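Student Projects | Work and Technology
Reading time: 3 min

Sorting Fruit with a Gripper: What Changes for the People Who Pack

Project report by Wanda Lindqvist and Su-bin Ok

Our project looked at one small workplace, the fruit packing business Lulitz, during the months when it was preparing to automate part of its sorting. We wanted to know what the work is like now, what the new system is supposed to take over, and what the packers think will be left for them.
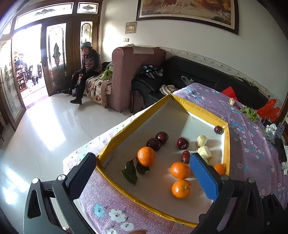 Lulitz puts together mixed fruit boxes for offices and shops. Until this year all of it was done by hand. A packer reads the order sheet, picks the fruit, turns each piece over to check for soft spots, and sets it in the box. The company has now signed up with Ratamard, a supplier of picking arms. The arms learn from recordings of people doing the same job with hand-held grippers, so before any arm arrives, someone has to make the recordings. At Lulitz that someone is the packers, and part of the recording is done in their own homes with small amounts of fruit.

We interviewed 4 packers and the shift lead, and we sat in on recording sessions in March. We also read the session log, which lists 762 recordings. Of these, 167 were marked "redo." The most common note next to a redo was that the fruit slipped or was squeezed too hard. Oranges had the fewest notes. Peeled or cut pieces had the most, and small round fruit was somewhere in the middle.

The packers said the gripper was tiring at first. With bare hands they pick up two or three small fruits at once without thinking about it. With the gripper they take one at a time, and they have to look at where the pads will touch before they close it. One packer told us she had started to notice how she held things at work, and that it slowed her down for a week. Another liked the recording because she could do it sitting down and at her own pace.

Pay was the main complaint. Recording is paid by the accepted piece, so a redo earns nothing. The shift lead agreed this was unfair when the instructions had changed partway through, which happened on a Tuesday when Ratamard sent a new rule about leaves and loose bits in the box. The rule for redos was under review when we finished.

The plan is for the arms to handle whole fruit in the standard boxes. People will keep the custom orders, the cut fruit and the final check. Lulitz says no jobs will be lost this year. The packers mostly believed this, but two of them pointed out that the standard boxes are the easy part of the day. If those go to the arms, the work that remains is slower and needs more attention, and the target of 4000 boxes a month has not been changed.

Our sample is small and we did not see an arm running. We could not compare speeds before and after. We would like to go back once the arms are in use and ask the same people the same questions, starting with the target and the redo pay.

Tags: automation, food work, interviews

Contact | Copyright Hastik Student Reports | Back to top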